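Ice Fishing on Dundach Lake: Questions We Keep Getting

Last updated June 19, 2024

Is it too early to be asking about ice?
Probably, but the emails started in May. Shanty permits for the east bay go on sale in December and there are 294 of them. Last winter they were gone in two days, so people plan ahead.

When is the ice safe?
We don't give a date and you should be wary of anyone who does. The bait shop at Fakthorpe will tell you the bay is "locked up" the first morning their minnow tank gets a skin on it. Drill your own test holes, and keep drilling as you walk. The current near the Faulkner inlet keeps that corner thin all winter, whatever the tracks in the snow suggest.

Do I need electronics?
You need to know how deep the water is. A clip-on weight will do that for a couple of bucks. A flasher is nice to have and I use one, but I've sat next to people with screens the size of a cookie sheet who caught exactly as many perch as I did. That was none.

What about the Gonodico glow jigs everyone is posting about?
Maybe they work. The posts I've seen mostly come from people who got them free. Latrice Gallagher fished them beside plain gold spoons for a whole weekend and caught walleye on both, more on the spoons. One weekend doesn't prove much either way. If you already own spoons, I'd fish those first.

Is the lake really stocked with 2,693 walleye?
That number is on the sign at the landing. It refers to fingerlings, and a fingerling is lunch for nearly everything else in the lake. Don't plan your season around it.

Can I leave my shanty out overnight?
Yes, with a permit number on two sides in letters you can read from a distance. Put blocks under the runners or you'll be chopping it out.

How should I store rods and reels over the summer?
Back the drags off, strip the old line, and wipe everything down on a table indoors where you can find the screws you drop. Skip the special reel conditioner. A drop of light oil has done fine for me.
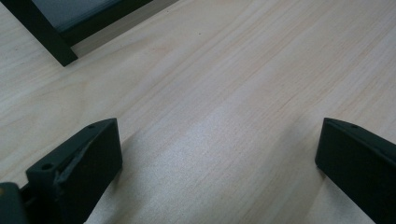 Are the "guaranteed fish" guides worth it?
Read what the guarantee covers. Usually it's a discount on another trip with the same guide.

Who do I contact about permits?
Kaede Koyama handles those at the Dundach landing office. She can't hold one for you, so please don't ask.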